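为喜鹊说几句好话

我从小就喜欢喜鹊。外婆家院子外面有一棵老榆树，树顶上顶着一个大得吓人的窝，枝条乱糟糟的，从底下看像谁把一捆柴火扔了上去。每天早上它们一叫，外婆就会停下手里的活儿，抬头说一句：“今天要来人。”来没来人，我现在真记不清了，我记得的是她说这句话时的那个表情，像是已经听见了门响。

所以后来我读到一些把喜鹊写成凶鸟、贼鸟、魔鬼信使的故事，第一反应是气愤，第二反应是好奇。同一只鸟，黑头白肚，尾巴长长的，翅膀在太阳底下泛着蓝绿色的光，怎么到了另一片土地上就成了不祥之兆？这个问题我断断续续想了好几年，越想越觉得有意思，今天干脆写下来。先把立场摆明：我认为喜鹊是所有带“寓意”的鸟里最值得细看的一种，比猫头鹰值得，比乌鸦值得，比鹰更是值得得多！

桥上的鸟

中国人对喜鹊的好感，一大半要归功于七夕。牛郎织女隔着银河，每年只能见一面，帮他们搭桥的就是喜鹊。小时候听这个故事，大人关心的是两个苦命人，我关心的却是鸟：那么多喜鹊挤在一起，翅膀搭着翅膀，让人从背上踩过去，疼不疼？民间还真替我回答了。有一种说法，七夕过后喜鹊头上的毛会秃，就是搭桥时给踩的。喜鹊夏末本来就要换羽，头顶稀稀拉拉的样子很容易看到，古人显然也看到了，还给它找了一个这么温柔的解释。

我特别喜欢这个细节。它说明编故事的人真的看过喜鹊，而且是在夏天最热的时候，抬着头看的。现在不少讲“动物灵性”的文章，翻来覆去就是“象征智慧”“象征自由”“象征蜕变”，把名字换成海豚或者鹿也完全成立。秃头的喜鹊换不了，它只能是喜鹊。

还有喜上眉梢。喜鹊落在梅枝上，“梅”“眉”同音，这就成了一句吉祥话。两只喜鹊面对面叫双喜，喜鹊加一枚铜钱叫喜在眼前，因为“钱”和“前”同音，钱又有个眼儿。有人嫌这种谐音游戏俗气，我一点也不嫌。一个民族把对好日子的盼望藏在同音字里，绣在枕套上，剪成窗花，贴在结冰的玻璃上，这有什么俗的？我结婚时我妈从箱底翻出来的那对枕套，绣的就是两只喜鹊，绣得不好，其中一只胖得像鸽子，我到现在还留着。

一只悲，两只喜

去年秋天我在欧洲住了一阵，落脚的镇子叫Urercombe，镇外全是牧场，喜鹊多得不得了。房东Shiela Tolentino是个爽快人，第一天带我去看屋后的菜地，走到一半忽然冲着篱笆点了一下头，嘴里嘟囔了一句什么。篱笆上站着一只喜鹊。我问她跟谁打招呼，她有点不好意思，说这是老习惯，看见单独一只喜鹊要问声好，不然倒霉。

英国有一首数喜鹊的童谣，开头就是一只悲、两只喜，后面的版本很多，有说婚礼的，有说生孩子的，有说金银的，还有说一个永远不能讲出去的秘密。我高兴坏了。两只为喜！这跟我们的双喜图不是对上了吗？两头的人隔着那么远，没有商量过，都觉得两只喜鹊在一起是件好事。我当晚就给国内的朋友发了一大段语音，激动得把水壶烧干了。

当然，也有人会给我泼冷水。同住的Haris Nedeljković就说，喜鹊配了对常常成年在一起，看到两只再平常不过，看到一只才反常，所以单只主凶、双只主吉，任何地方的人都可能想到。我觉得他说得很有道理，可我的高兴一点没有减少。要是这个寓意真是从喜鹊的日子里长出来的，那不是更好吗？它们形影不离，人看见了，心里一动，就有了诗和歌谣。比起从某本星象手册里抄来的“含义”，这样的来历结实多了。

至于那只单独的喜鹊，我后来也学会了点头。我不信会倒霉，可是跟一只鸟打招呼这件事本身让人愉快。你总得先注意到它，才能向它问好。

小偷的名声

西方故事里的喜鹊最洗不掉的罪名是偷东西，而且专偷亮晶晶的东西。罗西尼写过一部歌剧就叫《贼鹊》，女仆被冤枉偷了银器，差点送命，最后查出来是喜鹊干的。序曲好听极了，小军鼓一响我就想跟着走路。可是喜鹊冤不冤呢？

英国有研究者做过试验，把食物放在发亮的小物件旁边，看喜鹊去不去拿那些亮东西。结果它们多半不感兴趣，甚至有点躲着，吃东西都变得犹豫了。这么看来，闪光的东西对它们更像一种要提防的陌生玩意儿。当然，喜鹊好奇，偶尔叼走一个瓶盖也不稀奇，人看见它叼瓶盖会记一辈子，看见它叼一根树枝转头就忘了。名声大概就是这么攒起来的。

更让我替它们骄傲的是镜子。在喜鹊身上做过镜子测试，研究者在它们喉部贴一个自己看不到、只有照镜子才看得到的彩色标记，其中有几只照了镜子以后就去蹭那个标记。能做到这一步的动物很少，在鸟里就更少见。后来有人重复这个试验，结果没有这么漂亮，争论也还在继续，这一点应该老实说出来。可是想一想，一只站在镜子前面的鸟，低下头去弄自己脖子上的东西，这个画面比我读过的大多数神话都神奇！

说到神话，北美一些平原部族的故事里，喜鹊是站在人这一边的。有一个讲动物赛跑的传说，两条腿的和四条腿的比，赢的一方可以吃另一方，最后是喜鹊替两条腿的赢了，人也就跟着沾了光。我读到这里差点拍桌子。外婆要是知道喜鹊还替我们跑过步，一定更得意。

我对“灵性手册”的一点意见

写到这里应该说说我不赞成什么。这些年讲动物寓意的书和网站多得看不过来，我自己也买，书架上光是这一类就占了一层。Ermira Lazarević送过我一套叫Fetine的卡牌，66张，每张一种动物，背后一段解说，画得很美，我常常翻。可是抽到喜鹊那张，上面写的是“请拥抱你内在的光芒，警惕外在的诱惑”。就这么一句。没有桥，没有梅枝，没有童谣，连那条长尾巴都没提。

我不反对从鸟身上找安慰。人难过的时候看见一只鸟落在窗台上，觉得它是来陪自己的，这种感觉我有过，而且不止一回，我绝不会去嘲笑它。我的意见只在于，安慰也有厚薄。一句放到谁身上都合适的话，薄得像糯米纸，到嘴里就化了。外婆那句“今天要来人”就厚得多，里面有那棵榆树，有那个早晨，有几百年来无数个在院子里抬过头的人。

所以我总劝喜欢这个话题的朋友，读完一种寓意，再往前多走一步，问问它是哪里的人说的，在什么季节，对着什么样的鸟说的。韩国有韩国的喜鹊，那里的孩子掉了上牙下牙，会扔到屋顶上唱歌，请喜鹊换一颗新牙来；老画里喜鹊和老虎做伴，老虎常常画得傻乎乎的，眼睛都对到一块儿去了，喜鹊在松枝上神气得很。满族人也有自己的喜鹊，传说里它救过祖先的命，落在头上，让追兵以为那是一截枯树。每一处都不一样，每一处都比“内在的光芒”好看。

也有人担心，知道得太多，神秘感就没有了。我的经验正好相反。我知道喜鹊的窝有顶盖，里面抹着泥，一对鸟要忙上好些天才能搭完，再抬头看榆树上那团柴火，只觉得更神秘了。它们没有手，全凭一张嘴，怎么就能把那些枝条一根一根别进去，让它冬天刮大风也不散？

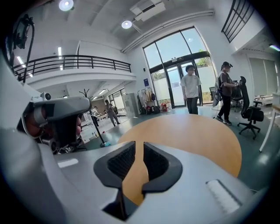

从哪里开始看

如果你读到这里有点动心，我要高兴地告诉你，看喜鹊几乎不用准备什么。不需要贵的望远镜，不需要凌晨起床，也不用跑到深山里去。城里的公园，小区的杨树，高速路边的电线杆，到处都有它们。冬天最好，叶子落光了，窝全露出来，走一条街就能认出好几个。

我的建议是找定一棵树，每天路过都看一眼。头几天可能什么也没有，慢慢地你就会认得它们的脾气。喜鹊走路时一摇一摆，像个背着手逛菜市场的大爷，着急起来就改成横着蹦。猫来了，它们会一群围上去骂，骂得特别难听。有时候一只死了，别的喜鹊会聚在旁边叫一阵，科学上怎么解释还有不同说法，我见过一次，站在路边很久没有动。

最好再备个小本子，不用写得多正式。我那本10月的一页上只有四行字，两行是喜鹊，一行是天气，还有一行是忘了买酱油。翻回去看的时候，酱油那行也变得可爱了。

再就是去问家里的老人。问他们小时候管喜鹊叫什么，听见叫声说什么话，有没有在衣服上绣过。这样的话没有人问，多半也不会有人主动讲起来。我有个朋友回老家问了奶奶，奶奶当场唱了一段“花喜鹊，尾巴长”，跟课本上的都不一样，后半段还带着骂人的话，一屋子人笑得直不起腰。她赶紧录了下来，现在这段录音在他们家的群里隔三差五就有人翻出来放。

外婆家那棵榆树已经不在了，村里修路的时候砍的。去年春节我回去，发现路口的信号塔上架起了一个新窝，也是那么乱糟糟的一大团。两只喜鹊在塔架上跳上跳下，吵得厉害。我妈在厨房里听见了，把火关小，探出头来问我：“你舅舅他们说没说几点到？”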